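We use cookies to improve your visit. By continuing you accept our cookie policy.

Mixed bin of small household things – sort it or leave it?

I moved to Droltbridge in July and all my small things went together in one grey bin. Brushes, tape, a flashlight, tools, plastic parts I don't recognize. I have a second bin of the same kind. Is it worth to sort everything, or do I only waste an evening?

Answer 1
Just leave it. You will mix it again in one month.

Answer 2
I don't agree with the first answer. I had the same problem and I solved it with two bins, one behind the other. Take things out of the front bin one by one and put in the back bin only what you used this year. Small heavy tools should go in first, at the bottom. Brushes must lie on top, otherwise the bristles become bent and they stay bent.

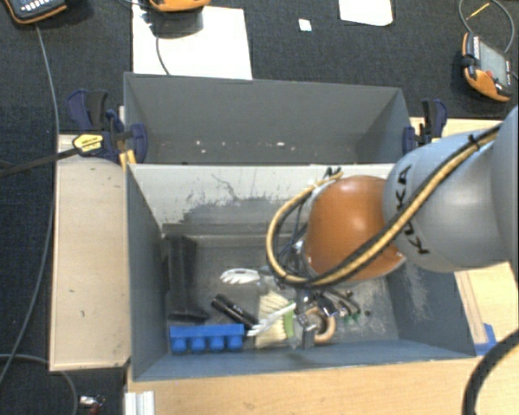 Tape I keep on its side, near the wall of the bin, so that dust does not stick to the edge. For unknown plastic parts I have a small bag – if it is still closed after 4 months, I throw it away. I bought dividers from Fjeld too, but they were too short for my bins and I returned them.

Answer 3
How deep are the bins? Mine are 400 mm and dividers are no use.

Last updated: July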